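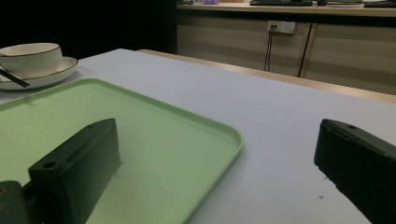

The green tray, and the bowl with the rim line.

I have been laying the table for one since the spring, and I've become rather fussy about it. You would think that a person eating alone could manage with a fork and the corner of the worktop, and for a good few months I did just that, standing up, with the radio on. Then in October I bought a tray, and one thing led to another, as it does with me and crockery.

The tray came from Stirkulport, from one of those shops near the harbour where the stock goes right up to the ceiling and you have to ask for the long hook. It was 145 kronur in the sale bin, a pale green plastic one with rounded corners and a bit of a lip. I had gone in for lightbulbs. The bowl and saucer I already had, from the old Hjaltadóttir pottery sale (I wrote about that at some length last year, so I'll spare you), and they had been sitting at the back of the cupboard behind the measuring jugs, which was a shame – they're lovely to hold. 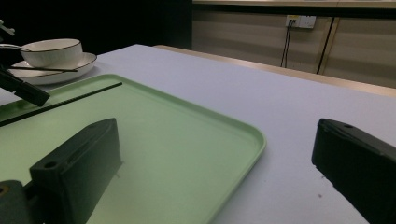 Chopsticks are where I always come unstuck. I was brought up to put them down side by side, neatly, pointing the same way, and I never learned where they ought to live if there isn't a rest for them. Across the saucer is my usual answer, but then the saucer is busy being a saucer. A long thin black stick lying slantwise over pale green does look very smart, I must say, and it has made me think I should stop trying to keep everything square to the edge. The spoon can stay in the bowl. I've tried it on the left, on the right, on a folded napkin, and it always ends up back in the bowl as soon as there's soup, so I may as well start it off there!

As for what goes in the bowl, it's mostly noodles at this time of year, with broth from the freezer and whatever greens are going over. I do a big pot about once a fortnight and put it up in old Ultar tubs, the ones with the blue lids that never quite match the bottoms. A bowlful takes me ten minutes from freezer to table if I've remembered to put the kettle on first, and I've usually not.

I did look at a proper lacquered tray in the Tukoritz catalogue, a beautiful dark thing with handles, and then I saw it was 1,301 kronur without the postage and shut the catalogue again.

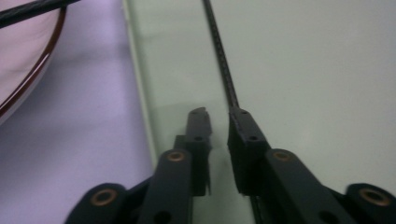

So the green one stays, and I'm very happy with it. It wipes down in a second, it goes on its edge beside the bread bin, and a pale table suits it better than my old brown one ever would have. I should still like a little rest for the chopsticks. If anyone has a good one made of something heavy, that doesn't skid about, do leave a note underneath and tell me where you got it. Next time, the broth recipe, which I keep promising and keep forgetting to write down while I'm making it.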